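4. Dobrar e guardar as toalhas do conjunto Saltine

Esta secção parte do princípio de que as toalhas já foram lavadas segundo a secção 3. Se saltou a secção 3, volte atrás. Nós esperamos.

4.1 Antes de começar

Precisa de uma superfície plana maior do que a toalha. A cama serve, embora tenha o defeito de convidar a outras atividades. O chão também serve, se tiver confiança nele.

CUIDADO: Não dobre toalhas húmidas. O cheiro que daí resulta não está coberto pela garantia Itport.

4.2 Dobra em três (toalhas de rosto)

1. Sacuda a toalha uma vez, com convicção.
2. Estenda-a na mesa e alise do centro para as bordas.
3. Puxe os cantos até a bainha ficar direita.
4. Dobre o terço esquerdo sobre o centro.
5. Dobre o terço direito por cima do esquerdo.
6. Dobre ao meio no outro sentido e vire a dobra para a frente da prateleira.

NOTA: As toalhas de 600 g/m² ficam mais altas depois de dobradas do que as de 400 g/m². Não insista em pô-las na mesma pilha – a de baixo perde sempre.

4.3 Onde fazer a dobra 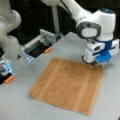 A dobra em três falha quase sempre no passo 4, quando cada pessoa da casa descobre que tem a sua própria ideia do que é um terço. Não é preciso fita métrica. Numa toalha como a castanha-alaranjada, bem estendida e sem rugas, as duas faixas mais claras do tecido vão da borda de cima à de baixo, uma no terço esquerdo e outra no direito, e bastam como guia: dobre junto à primeira, depois junto à segunda. Se a toalha estiver um pouco na diagonal em relação à mesa, não faz mal; siga as faixas e esqueça a mesa.

Nas toalhas lisas, dobre a olho e aceite o resultado.

4.4 Arrumação

1. Empilhe até 11 toalhas por prateleira no armário Lirnham.
2. Ponha as acabadas de lavar por baixo e retire sempre de cima.
3. Feche a porta sem empurrar com o joelho. Se for preciso o joelho, retire uma toalha.

Para as toalhas de banho, consulte a secção 5. São maiores e têm menos paciência.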